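Gollik Roof and Curve Refill, Turquoise

Item 226. In stock. Ships flat, arrives less so.

Every brick collection has the same problem. Plenty of rectangles, more than enough rectangles, and then somebody wants to build a house and the roof comes out looking like a parking garage. The Gollik refill is a bag of the pieces that vanish first: slopes for roofs and rounded bricks for whatever you think needs rounding. Domes, snouts, the back end of a bus.

They come in one color. We asked Gollik for red and were sent more turquoise, so we have made our peace with it and so, apparently, have you, going by the reorders. 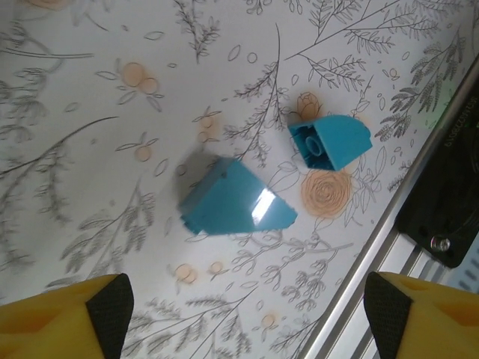

Photo: Kazue Ichikawa for Drakcombe Toys

The slope is the larger of the two, a wedge with a stepped base along the thick edge and a good shine on the angled face. If you want a matte roof, this is the wrong page. The smaller brick has a curved top and is hollow underneath, with one round tube inside to grip the stud of the brick below. It grips well. Adults with short fingernails may wish to buy a separator (item 501, sold separately, as these things always are).

The rose-print tabletop is not included. People do ask. It's the Lestirano pattern, and we stopped carrying it last April.

What you get

Slopes and curved bricks, mixed, in a resealable bag
Material: plastic
Color: turquoise
Instructions: none, unless you count the safety label
Pack weight: over 10 ounces

Will they fit my other bricks?

They fit everything in the Gollik line. They also fit Hoshino bricks, though a bit snugly, and Hoshino would rather you didn't mention it. Older sets from the attic are a gamble -- send us one brick and we'll try it at the counter and mail it back.

Care

Warm water, dish soap, a towel. Keep them out of the dishwasher. A slope that has been through the pots cycle is still a slope, just of something else.

Small parts. Not for children under three, or for hallways at night.

Returns are fine if the bag is sealed. Listing updated Feb 2, 2018.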